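Packing help wanted, Estside, two afternoons a week

Hi! I'm Petrică Bucur and I run Girnico, a little mail-order shop for soft things (cushion covers, scarves, baby blankets, that kind of stuff). Orders go crazy every August and I can't keep up with the boxes by myself anymore, so I'm looking for someone patient to come and pack with me.

The work is pretty simple. You fold the item, tuck it into a small cardboard box, close the flaps, tape it shut and write the order number down.

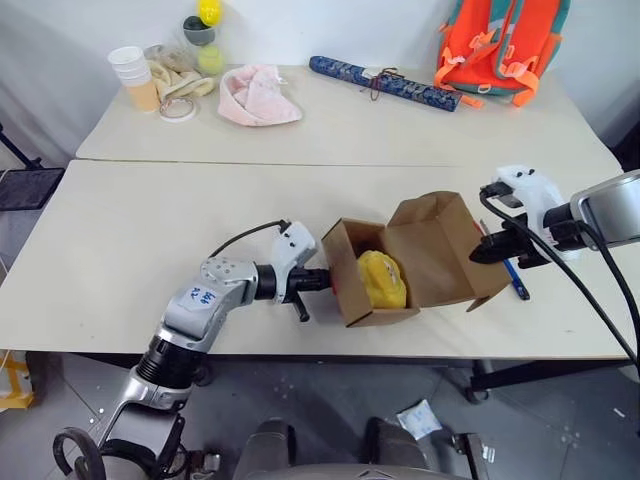
Do you need experience? Nope! I'd love it if you're neat with your hands and don't mind doing the same thing over and over with the radio on. You'll be at a table most of the time, sitting or standing, whichever you like. I do get picky about lids. They should sit flat before any tape goes on, and I'd much rather have an extra strip than a parcel popping open at the Zilleck depot (it happened once, and I still hear about it from Mrs. Hoekstra).

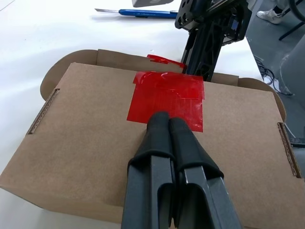
Hours are 2 p.m. to 6 p.m., and one of the days has to be Wednesday because that's when the pickup van comes. The other day we can work out together. Pay is hourly, and we'll talk it over when you visit. Coffee's on me!

To apply, drop a short note in the mailbox at 113 Estside Road, or call the shop at extension 1308 and ask for Petrică.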